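The tablecloth stays

I bought the green tablecloth in August, when the work table had reached the point where I was embarrassed to have anyone sit at it. Olive green, cotton, the cheapest one Clanda had in a size that would hang over the sides. I meant it as a stopgap until I got around to refinishing the top. I have now stopped pretending I will refinish the top.

What I like about it is mostly practical. Small parts don't roll. On the bare table a dropped screw would bounce once and head for the floor, and then I'd be down there with my phone light. On cloth it lands and stays put. Tools don't clatter either, which matters more than I expected in a room where other people are trying to read or take a call. It also hides the pencil marks and the burn from the glue gun.

What I don't like is the creasing. It came folded in a packet and the fold lines are still in it. I ironed it once, on medium, and it looked good for one afternoon. Then things got dragged across it and leaned on it and it went back to how it was. Marwa El Khatib, who shares the room with me, suggested clips along the underside to keep it tight. I tried four of them. They held the edge fine and did nothing for the middle, so I took them off again.
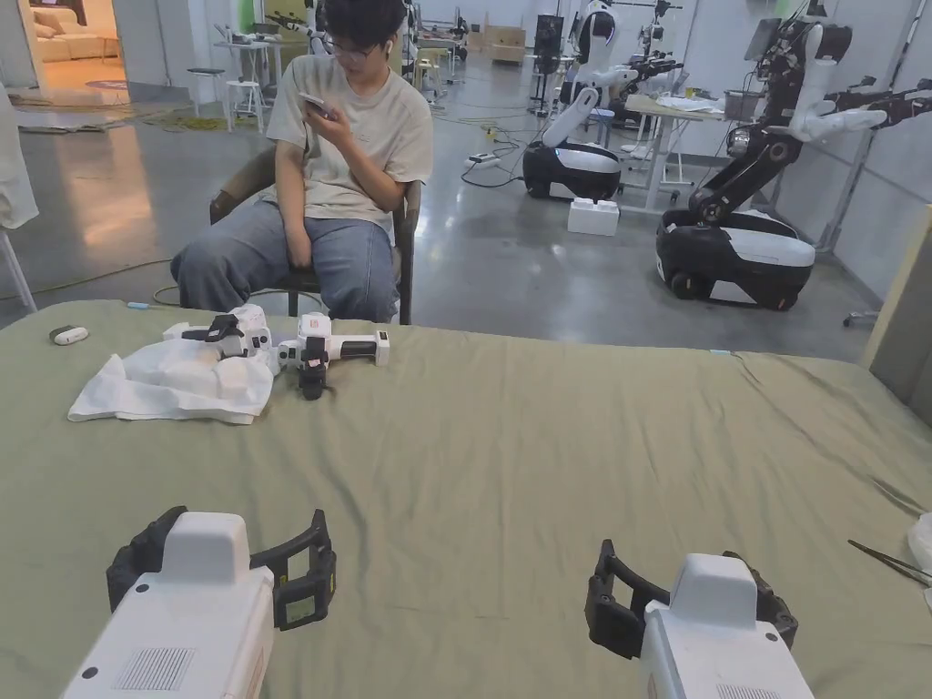

The other problem is that a covered table collects things. I think bare wood looks like a surface you are supposed to clear, and cloth looks like a place to set something down. Tweezers, bags, whatever was in your hand when you walked in. I used to do one big tidy when it got bad. Now I give it 7 minutes at the end of the afternoon with the kitchen timer. Trash goes first, then anything that belongs in a drawer, then anything that belongs to someone else, which goes on that person's chair. When the timer goes off I stop, finished or not. Most days it's enough.

Washing is simple. Cold water, short cycle, hung over the door. I shake it out of the window first, having once found a drill bit in the washer. The color has faded a little along the side that gets the sun, and I don't mind that.

I looked at replacing it with one of those rubber bench mats. Wondik makes one that would fit, and it would certainly lie flat. But it costs 60 dollars and it smelled strongly of tires in the store, and I'd still want something over the rest of the table. So the cloth stays. I may buy a second one in the same green, so there's something to put down on wash days. Clanda still had them last time I checked, though only in the longer size, and I'd have to hem it.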